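Urkano Table Kit: Set-Up Guide
Section 2: Laying out the tabletop

Last updated 3/1/18

I've laid this table out more times than I can remember, and I still do it in the same order every time. You'll want a clear wooden top, the white plastic tray, the knife with the green handle, a damp cloth and a dry one. If you ordered through Skonow, the tray and the knife come in the same carton. If you got yours from Galance, the knife is packed on its own in a cardboard sleeve, so check the bottom of the box before you write to me saying it's missing (I get that letter a lot).

Getting the top ready

1. Clear everything off. Yes, the coffee too.

2. Wipe the wood with the damp cloth, going along the grain, then go over it again with the dry one. My own top has a bit of a gloss to it and crumbs skate around on it, so I catch them at the edge with my hand.

3. Run your palm over the surface. If you feel a sticky patch, go back to step 2. Please don't scrape at it with the knife!

Note: For the first cleaning only, I use the Tse soap, 2 capfuls in a bucket of warm water. After that plain water is fine.

Placing the tray

4. Carry the tray with both hands, one at each end. It's light, but it flexes when it's full and things hop out of the compartments.

5. Set it down on the left side of the table, with the rounded compartments in a row along the front. The squared-off end should point in toward the middle.

6. Push down gently on each end. If it rocks, there's something under it, usually a crumb you missed.

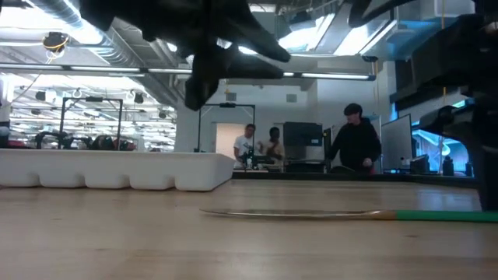 Bench notes by Leftover Maple

I leave the whole front of the table bare, as you can tell, and I'd ask you to do the same even if it feels like a waste of good space. You need somewhere to rest your wrists, and you need somewhere to put the things that come out of the tray before they go anywhere else.

Placing the knife

7. Lay the knife flat on the right side, blade pointing left, with the green handle out to the right where you can get hold of it. I like the bright handle because I can find it without hunting (my last one was gray and spent half its life under a towel).

8. Check that nothing is lying on top of the blade or under it.

CAUTION: Never store the knife in the tray. The blade is long and narrow and it will stick out past the compartments, right where you reach in.

CAUTION: Pick the knife up by the handle only, and set it back down flat before you turn to talk to anyone. If you share a room with other people, as I do, you'll be turning around more than you think.

Left-handed layout

Swap the lot. Tray to the right, knife to the left, blade pointing right. Everything else in this section stays the same, and you can skip ahead to the filling instructions on page 11.

Before you start filling

9. Stand where you'll be working and reach for the far end of the tray. If you have to lean, slide the tray closer to you a little at a time until you don't.

10. Wash your hands, and put the damp cloth somewhere off the table.

Note: The tray can go in warm water up to 104 degrees Fahrenheit. I don't put mine in the dishwasher. I did it once in June and the ends curled up like toast. Replacement trays are listed at the back under spare parts.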